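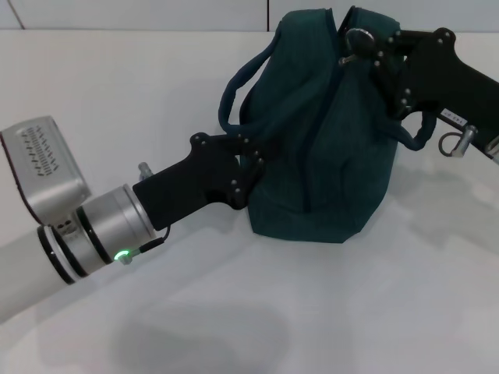

Pressing and Fatigue in University Football: A Study of the Second Half

Final Report, Sports Studies Project Module

Submitted by Gorazd Đorđević
Supervisor: Yasuo Ichikawa
Wednesday, November 27, 2019

We use cookies to remember your preferences and to measure visits to this site. By continuing to browse you accept our use of cookies. Accept | Manage settings

1. Introduction

This report examines how far a university football side is able to keep up a high press during the second half of a match. The press is now widely taught at amateur level, yet the squads that attempt it train far less than the professional sides they copy. The project set out to establish whether one team, Relgate, pressed less often as matches wore on, and whether the timing of substitutions had any bearing on the result.

Relgate compete in the Uvimgate League, a regional competition for student and works teams. The club was chosen because its coaching staff have used the same shape, a 4-3-3 with a narrow front line, since the start of the season. Permission to attend and record notes was given by the club before the first fixture under study.

2. Method

Five league matches were observed, three at home and two away. A pressing action was recorded whenever two or more Relgate players moved towards the opponent in possession within the opponent's half. Single runs by a forward were left out, as it was often unclear whether they formed part of a team movement or were simply a chase for a loose ball.

Notes were taken by hand on a printed grid divided into fifteen-minute periods, and were copied into a spreadsheet on the same evening. Stoppage time was added to the last period of each half. The observer sat level with the halfway line wherever the ground allowed. At Bataineh, the second of the away grounds, the only position available was behind the goal, and the judgement of distance there was less secure.
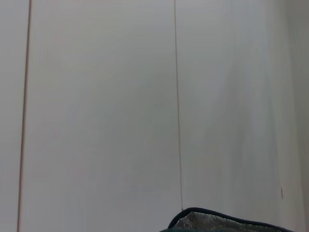

Figure 1. Pale surface with two thin vertical lines.

3. Results

Across the five matches, 152 pressing actions were recorded. Of these, 83 fell in the first half and 69 in the second. The fall was not spread evenly. The opening fifteen minutes after the interval were close to the first-half level in four of the matches, and most of the decline came in the final half hour.

The home match against Tasix was the clearest case. Relgate led by one goal at the interval and continued to press the Tasix full-backs until the hour. From then on the midfield line dropped towards its own penalty area, and the forwards were left to press without support. Tasix equalised in the 86th minute from a cross that was delivered under no pressure. The coaching staff had made two changes by that stage, both in defence.

In the away match at Bataineh the pattern was different. All three substitutes were used before the final twenty minutes, two of them in the front line, and the rate of pressing rose again for a short period. Relgate won the match by a single goal, although the goal itself came from a corner and should not be credited to the press.

4. Discussion

The figures support the view that pressing declines with fatigue, but they do not prove it. The state of the score is an obvious second cause. A team that is ahead has reason to drop deeper, and Relgate were ahead for part of the second half in three of the five matches.

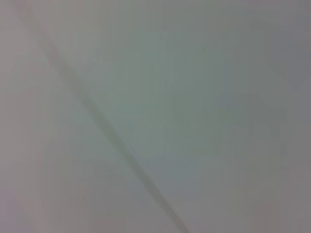
It would therefore be useful to compare periods in which the score was level with periods in which Relgate were leading. This was attempted, but the number of actions in each group was too small to support a firm statement. A full season of matches would be required, preferably with a second observer so that the two sets of notes could be checked against each other.

The supervisor raised the question of pitch size during the interim review. The Relgate ground is narrower than most in the league, and a narrow pitch makes it easier to close down a full-back. Pitch measurements were not collected in time for this report -- the league secretary has been asked to supply them, and they will be added as an appendix if they are received before the December assessment meeting.

5. Recommendations

It is recommended that Relgate consider replacing at least one forward before the 70th minute in matches where the press is to be kept up. It is also recommended that the players agree on a clear signal for dropping into a lower block, as on several occasions the forwards and the midfield appeared to be following different instructions.

6. Acknowledgements

The author wishes to thank the players and staff of Relgate for their cooperation, and Yasuo Ichikawa for his comments on two earlier drafts. The match grids have been lodged with the department office and may be consulted on request.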